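Brolstead Jumping Saddle, 17.5 inch

Close contact seat with forward flaps, made for show jumping and the jumping phase of eventing.
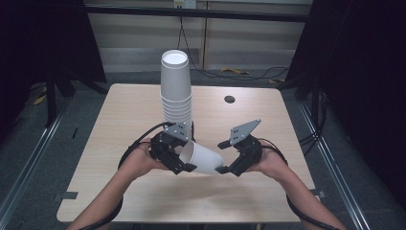

Listing by Montserrat Huerta, 9/1/12

The tree comes in 4 widths and can be changed at the shop - allow 20 days. Girth and stirrup leathers are sold separately. Price: $985.

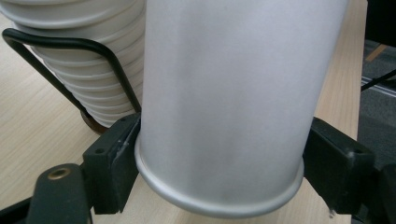
Ackroyd wrote to us that the knee blocks sit a little high for a long leg, and that going up a flap size fixed it on an eventing horse.

Item no. 33. Ships from Cullska.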